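The Lid Goes On, the Lid Comes Off

Nayeli Magaña has put a lid on a saucepan 300 times since January, and she has opinions about it. The glass kind is worse than the metal kind. The knob in the middle, designed by generations of thoughtful people for the human hand, might as well be a greased marble when the fingers closing on it belong to somebody else.

She is a teleoperator at Gatano, a small outfit that teaches household chores to a two-armed robot the staff call Ventura. Her job is to stand in a headset and a pair of gloves and move her arms, and Ventura moves its own. Each try gets recorded. Enough good tries, the theory goes, and the robot will one day reach for the lid without her.
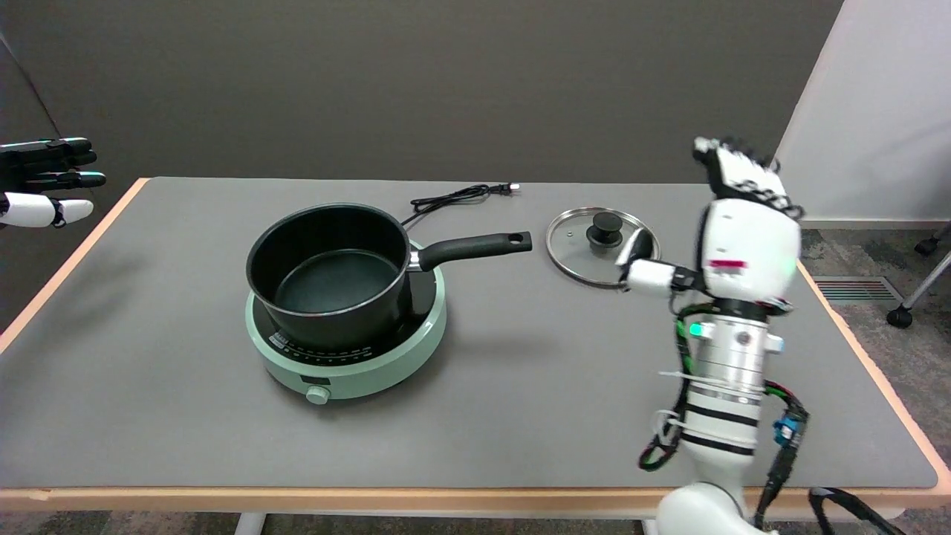
"You forget you have no skin," Magaña told me between runs. The gloves report where her fingers are and tell her nothing about what they've touched, so she judges contact by eye, leaning in like a person threading a needle. Her first week, she pushed a lid clean off the table. She still logged it. Failures are kept in a folder of their own, and it is a large folder.

I was given 20 minutes in the gloves, which Tipene Mahuika, who runs the sessions, described as generous. The right thumb went where I sent it, more or less. The left hand I forgot entirely, and it hung out in space the whole time like a guest at the wrong wedding. On my eighth attempt I got the lid up 2 inches and was so pleased that I waved. Ventura waved too, and we had to find the lid.

Mahuika deleted that one.

The veterans have a style. Liesl Ruchti works slowly and squares everything up; Kevin Alvarado is quick and a bit of a slob. Mahuika wants both in the data, on the grounds that kitchens contain both. He can tell whose habits the robot has picked up on a given afternoon, and lately it has been hesitating before every grasp, a small polite pause that is pure Ruchti.

She says she doesn't do that. Then she put the gloves back on, reached for the knob, and waited.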